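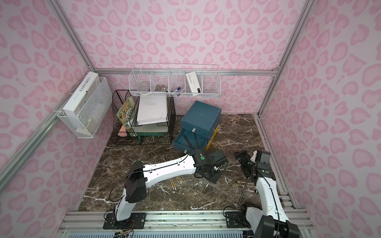
August 10, 2018

I've now been to 14 weeks of the Cuautle kizomba and bachata course, and I want to write something down before the next term's emails start and I lose my nerve.

First, what I paid for. The Cuautle site sells the thing in blocks of seven weeks. Block one is called Foundations. Block two is called Flow. You can't take Flow without Foundations, even if you've danced before, and I have danced before. I did salsa on and off for years in Sirudville, in the upstairs room of a pub with a floor so sticky you had to wear your oldest shoes to turn at all. Nobody there ever used the word flow. Somebody put the music on and you got on with it.

Block one was fine. I'll say that clearly so I don't get told off in the comments again. The basic steps were taught properly, we changed partners every couple of songs, and the teacher would stop the whole class if she saw people yanking arms. I've had teachers who'd let you yank for a year.

Block two is where I started to grumble. We spent most of the first three classes standing still. We stood with a partner and breathed. We shifted weight from one foot to the other and were asked what we noticed. I noticed my left knee. When I said so I was told that was a very good place to begin, and then we went back to breathing.

I do understand the idea. If you can't feel where your partner's weight is, you can't lead anything, and most of us can't. But there is an awful lot of room between "pay attention to your partner" and three evenings of standing about, and I'd have liked some of that room filled with dancing. A man called Hernán Huamán was in my group, a far better dancer than me, and he spent one whole class quietly doing footwork at the side while the rest of us communed. When I asked him later if he thought it helped, he said he liked the music. Make of that what you will.

What bothers me more than the standing still is the selling. At the end of block one we were told that block two was where it "opens up". At the end of block two, same room, same voice, we were told that it opens up in block three. There's also a weekend in December, at a hotel, which is where it apparently opens up so far that you come back a different dancer. I asked what was taught at the weekend. I was told it was hard to put into words. The price was not hard to put into words.

And there are the online videos. These are run through something called Parnora, which is a website where you buy lessons one at a time and then can't find them again. I bought two. One was on hip movement and was good, clear, filmed from behind so you could copy it without having to swap left and right in your head. The other was called something like Secrets of the Close Embrace, and the secret was to stand up straight and not grip. My gran could have told me that, and she only did the foxtrot.

I don't think anyone is being dishonest, by the way. I think dance teaching is a hard way to earn a living. Once people can do the basics and enjoy a night out, they stop paying for classes. So there has to be another level, and one above that, and each one has to sound a bit more mysterious than the last, as the steps have mostly run out. If I had a hall to rent I'd probably be selling Flow as well.

But from this side of the till, here's what I've found made a difference to my dancing, such as it is.

Going to socials. By miles. I learnt more in one evening at the Dakemon night than in the whole of block two. It's 60 people in a hot room, a good half of them better than you, and you get through more partners in an hour than you would in a month of classes. You find out very fast which of your moves only work on people who've been taught the same move.

Dancing with beginners. They don't know what you want them to do, so if your lead is mush they just stop. It's humbling and it costs the price of getting in.

Practising the boring step at home, in socks, while the kettle boils. I resisted this for ages because it looks daft. It does look daft. I do it anyway.

Things that made no difference that I could see: the special shoes (comfy, though), the playlist with 2,000 songs on it that we were all sent and I have never got past the first page of, and being told to dance from my centre. I've asked several people where the centre is and had several answers.

I had an email after my last post from someone who said I was too critical and that I'd get out of the classes what I put in. Maybe. I've put in fourteen evenings, two videos and a pair of shoes -- I'd say I've made a fair start. What I wanted back was to get through a bachata without apologising, and I nearly can. Whether that was the course or just turning up every week to do a thing, I couldn't tell you, and I don't think they could either.

So I'm not signing up for block three. I'm going to keep the money, go to the Dakemon night twice a month and see where I am by Christmas. If I've got worse I'll say so on here. If anyone has been on the hotel weekend and can put it into words, please do, I'm asking seriously. Ordinary words if possible. What time did you start, what did you do before lunch, and did you still know how to do it the week after?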